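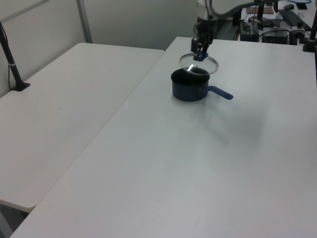 Irncombe Open Day: Pot and Lid Recordings

Reading time: 3 minutes

This folder holds the recordings from the October open day at the Irncombe lab. Visitors watched one arm handle a saucepan and its glass lid, and a fixed camera recorded each attempt. The data card was written by Menaka Sarkar, who ran the demonstration table.

## What is in the folder

- 97 episodes, one per attempt
- 56 of them marked as success, the rest as failed or stopped
- one video file and one joint log per episode
- notes.txt, with comments typed between runs

An episode starts when the operator presses record and ends when the gripper is clear of the pot or the operator stops the run. Nothing has been trimmed. Some episodes have a long wait at the start while we answered questions.

## Task

Pick up the lid by its knob, carry it to the pot, set it down, let go. In the afternoon we also ran it the other way, lid off and onto the table. The `direction` field says which. All runs were teleoperated from the Kilinska station. There are no policy rollouts in this release, although the poster at the door said there would be.

## Labels

Success means the lid was seated on the rim all the way around when the gripper let go. A lid resting at a tilt is a fail, even if it would have cooked rice perfectly well. Two people labeled every episode and disagreed on 4. Those are marked `disputed` and are not in the success count.

## Known problems

- Clear glass is hard on depth estimates. We ship color video only.
- Fast arm motion blurs. Use the joint log for timing.
- The clock on the logging machine ran up to 2 seconds behind the video clock. Run `align.py` before you match them.
- Visitors were asked to stay behind the rope and mostly did. Audio was never recorded.

## Loading

Unpack the archive and point the Mamo loader at the top folder. Older versions of Mamo skip any episode without a `direction` field, so update first. If you only want the lid-on runs, filter on `direction == "on"`.

## Use

Free for research and teaching. Please name the Irncombe open day if you publish. Questions go to Menaka through the issue page.

---

Comments (3)

**majimbun_lab:** The loader stopped on an empty notes.txt. Adding one blank line fixed it.

**tpk:** I was there on the Tuesday with my daughter. She still talks about the lid. Will you post the disputed ones separately?

**M. Sarkar:** They are already in the main folder — filter on `disputed`. I'll fix the notes.txt thing in the next upload.

We use cookies to remember your settings. Accept | Manage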